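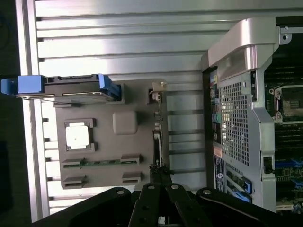

Mereana Hapeta wrote under my last post that I should stop blaming the gripper and look at what the fingers do after a long run, and that in her experience a cell that starts missing connectors has usually moved somewhere boring. She was right, so this post is mostly about the boring part.

The cell takes desktop workstations apart for Zandik. Towers come in on their side with the cover off, and the arm works from above with a plain two-finger gripper and a camera at the wrist. We call the cell Skumby, after the name stenciled on the old crate the base arrived in. It has been running since February.

The fault was simple to describe. The fingers were closing a little to one side of small parts. On a drive carrier it made no difference, as there is plenty of handle to hold. On small connectors and plastic clips it made all the difference, and the job would time out and wait for me. It happened 14 times in one week, up from almost never.

I had already spent an evening on the software side. I went back through the pick positions, put an older version of the program on, and got the same misses. I also cleaned the camera window, which needed it anyway.

After reading the comment I put the arm in its service position, locked it out, and started at the finger screws. They were fine. All of them were at the torque in my notebook and the paint marks lined up. I took the fingers off regardless and laid them on a flat plate. One rocked very slightly. It wasn't enough to explain the whole error, but I swapped both for the spare set from Muñoz and put the old pair in a bag with a label on it.

Next was the mounting plate. I use two dowel pins to locate it and screws to hold it down. One pin came out with my fingers, and it shouldn't do that. The hole had worn a bit oval. I suspect it has been doing so ever since we started running the heavier jobs, where the gripper has to pull sideways on a stiff latch. Every pull works the plate against the pin.

I didn't have a new plate. What I did have was a reamer and a box of oversize pins, so I opened the hole up one size and fitted a bigger pin. That took 3 hours with the setup, most of it spent getting the plate square on the drill table. If you do this, check the plate from both sides before you cut anything. I only checked one side the first time and had to start the clamping over.

With the plate back on I redid the camera calibration. The camera rides with the gripper, so when the plate shifts, the stored offset between the two is wrong. Calibration means showing the camera a printed target from a lot of different angles and letting the software work out where it is. I use more than the manual asks for. The two poses that matter most are the ones tipped well over to the left and right, and those are the ones people skip when they're in a hurry. I skipped them in the summer and had to redo the whole thing.

Shiny metal is still a nuisance. Ribbed covers throw bright bands back at the camera and the edge finder picks up a band in place of an edge. I turned the left lamp down and moved it further back, and taught the program to look for the plastic parts first, then work out from those. It is slower by a moment or so per part. I can live with it.

I ran the cell on a test tower on 21st October and it did the full sequence with no stops. Then I let it go on real work. It has had one stop since, and that was a tower loaded the wrong way around.

Changes to the routine, for my own reference as much as anyone's:

Finger screws and paint marks, every Monday morning before the first tower.
Dowel pins checked by hand whenever the fingers are off.
Full calibration after any work on the plate, with the tipped poses included.
Fingers swapped at 3000 cycles, whether or not they look worn.

I have asked the shop in Britoslow to quote for a new plate with hardened bushings in the pin holes. The oversize pin will do for now, but there is only one more size to go before I run out of metal. The old fingers are going under the height gauge when I next have a free evening, and I'll put the numbers in the comments.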